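Brangate Kitchen Skills Bench Kit
Training set for catering colleges and in-house kitchen schools

The Brangate bench kit holds the small equipment one learner needs for the first two terms of a professional cookery course. It is packed in a lidded crate that fits under a standard work bench, so each learner can collect a crate at the start of a session and hand it back complete at the end.

The contents were chosen with Müzeyyen Uysal, who teaches pastry and larder work at Kedimstead. Her students had been sharing knives and scales between benches, and a good part of each lesson went on waiting. The kit covers knife work, stocks and sauces, basic doughs and portion control. It does not include pans or anything electrical apart from the scales.

What is in the crate

Cook's knife, paring knife and filleting knife, in a roll
Steel
Digital scales, weighs up to 5 kg
Measuring jug, 500 ml
2 mixing bowls, stainless steel
Chopping boards, colour coded
Balloon whisk, palette knife, peeler and plastic scraper
Probe thermometer with wipes
Contents card for checking in and out

Knives are supplied sharpened. The standard roll has Prurutel blades, which are stamped and easy to bring back on a steel. Colleges running a fish or sushi option can order the Kawaguchi roll in place of it - the blades are harder and need a whetstone, sold separately.

Cleaning and care

Bowls, jug, boards and hand tools can go through a commercial dishwasher. Wash knives by hand and dry them before they go back in the roll. Wipe the scales with a damp cloth only. The crate itself can be hosed down.

Ordering

Order code 1901 for the standard kit (please write it as 1,901 on older paper forms, which have the comma printed). Delivery takes about 5 working days. Orders for the new intake should reach us by the end of April if you want the crates marked with bench numbers.

Single items can be replaced at any time. Send the contents card with the missing lines ticked and we will quote for those alone. Questions on course fit or mixed orders go to Emilian Preda in the colleges team - the phone line is open until 5 pm. 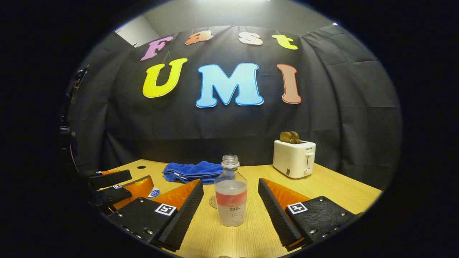
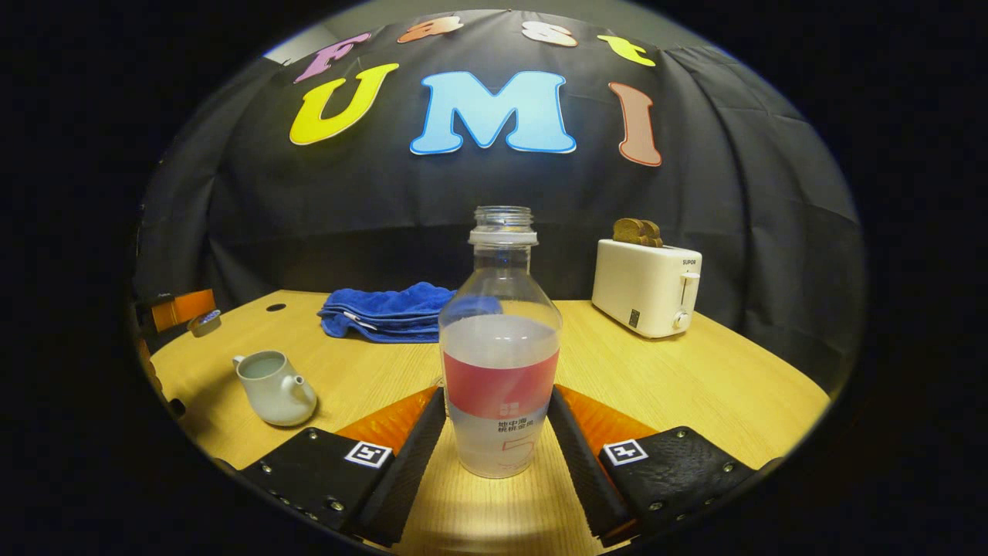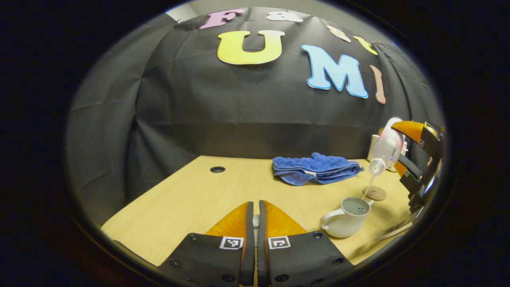

Coloured letters on a dark backdrop, behind a light wooden tabletop.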